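Keeping a kid's room rentable, year two

I've been renting out the downstairs room at Mudside for play mornings since March, and I still get emails about the price.
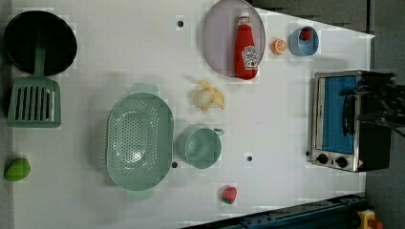

What does a morning cost? It's 199 for the whole room, nine to noon, and that covers heat, parking and the use of the sink.

I started lower. Ximeng Bai, who booked the first six mornings, told me I was losing money, so I sat down with the bills and she was right. Cleaning alone came to 732 over the winter. The heater was worse.

The deposit is separate. I return it the same afternoon if the floor has been swept and the key is back in the box by the side door. Please don't leave the key with Aiguo Hou upstairs. He works nights.

Snacks are fine, but no nuts. Shoes come off at the door.

I'm looking at new mats next. The quote was 1000, so that will have to wait until the gutter is fixed.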